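Semple has moved its small-parts sorting to new tables at the Sernska plant, with parts kept in plastic bins by type. The change took effect in February and covers harnesses, boards and leaded components.

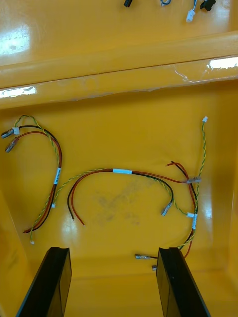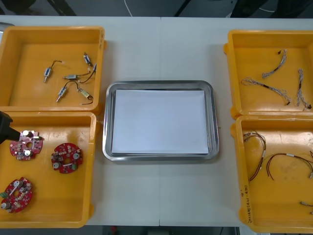

## Harness handling

Harnesses with a label sleeve are now laid apart in the bin - stacking tangled the twisted pairs. Each lot is limited to 225 pieces, down from two trays of mixed stock. Sneha Pandey, who wrote the procedure, puts changeover between lots at around 13 minutes. Dromix boards follow the same rules.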